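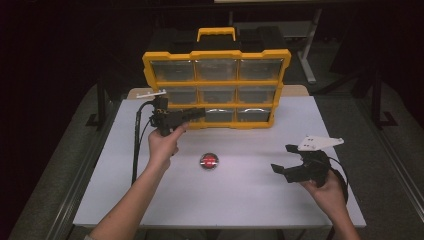 The robotics club at Stunthorpe has 14 members this year, and most of them joined to drive something. The junior who runs the data group spends two afternoons a week putting small parts into drawers.

"You hold a gripper in each hand and do the job yourself," she said. "Open the drawer, pick up the part, put it in, close the drawer. Then you do it again."

The recordings go to the club's programming group, which is training a two-armed robot to sort parts. Their entry is called Citano, after a street one of the founders grew up on. By November the club had 1,354 recordings it was willing to keep.

She said the picking is easier than the drawers. "If you pull crooked, it sticks. Your fingers would feel that right away. With the grippers you have to learn it over again." New members practice for 3 sessions before any of their work is saved.

Speed caused trouble early on. "People were racing each other," she said. "We threw out a whole afternoon. The robot copies what you do, so if you slam a drawer, it learns to slam drawers."

The club will take Citano to the Merkholm regional in the spring, where 19 teams have signed up for the sorting event. Last year's entry stopped halfway through its second run – a loose connector – and the team finished near the bottom.

She isn't predicting a place this time. She would like a full run with every drawer closed at the end. "The programmers want a better score than that," she said. "They can have it if they get the left arm to stop shaking."

Practice goes until 5:30, later if a parent can wait.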